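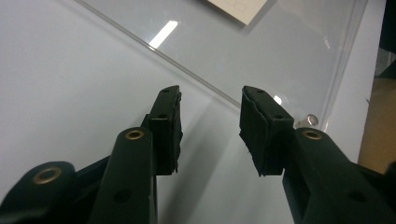

Tool maintenance: hand-held grippers, pad and pivot service

The hand-held gripper tools on the Enora bench are due for service in June. The pads go first on these tools, then the pivots. On the tool shown, the black facing on both fingertips is ragged, with layers peeling on the right pad and a torn edge on the left where it faces the gap. Facings in that state should be replaced before the next block of work. The links and the brass eyelets can usually stay.

The service interval has been 150 hours of logged use since the Lenero pads were brought in. The tool with the longest record stands at 2,283 hours on its original links and has had one eyelet replaced. Pads are consumables and do not carry over between tools.

Removing the pads

Lock the trigger with the fingers open and put the tool in the soft-jaw vise, fingers up. Mark the blocks L and R on the back before taking anything off. The two blocks look alike but have worn into their own positions, and swapping them gives a slight twist at closure that takes longer to find than it does to cause.

Peel the old facing from the tip down. If it comes away in layers, keep going until bare plastic shows across the whole face. Leftover adhesive comes off with a plastic scraper and isopropyl alcohol. No acetone, and no steel blades – three blocks were scrapped last year for gouges under the facing.

Fitting new facings

Facings are now cut from Cello sheet, one thickness only. The older sheet in the bottom drawer is softer and should be used up on fixtures. Cut slightly oversize, press on from the base toward the tip, and trim flush after the adhesive has set overnight. Trimming early lifts the corners, and a lifted corner is where most tears begin.

Check the face against a straightedge. A low spot in the middle is acceptable if paper cannot be pulled through with the fingers closed. A high spot is not acceptable anywhere.

Pivots and eyelets

With the pads off, move each finger through its full travel by hand. The motion should be smooth with no side play that can be felt at the tip. If there is play, find out which joint it comes from before ordering anything. Hold the link below the joint still and rock the one above it.

An eyelet that turns in its link needs a new link. Gluing it back in was tried on two tools and lasted nearly 410 cycles on the better one. An eyelet that is tight in the link but worn inside can be pressed out and replaced. Use the small arbor press with the stepped pin, and support the link right up to the hole.

No oil on the joints. Oil moves along the link to the pad and lifts the facing from the bottom edge. A trace of dry lubricant on the pin is enough, wiped before assembly.

Closing check

Refit the blocks to their marks and tighten evenly. Close the fingers slowly and watch the gap from above. The faces should meet along their full length. If the tips touch first, back off the block screws, press the faces together, and tighten again with the fingers closed.

Then run the short pick test on the Shenoy board and enter the result in the tool log along with the hour reading. A tool that drops more than one part goes back to the vise.

Parts

Facings, blocks and eyelets are in stock. Links are on order under request 964 and should arrive before the end of the month. Until then, tools waiting for links stay on the lower shelf with a red tag and the trigger locked.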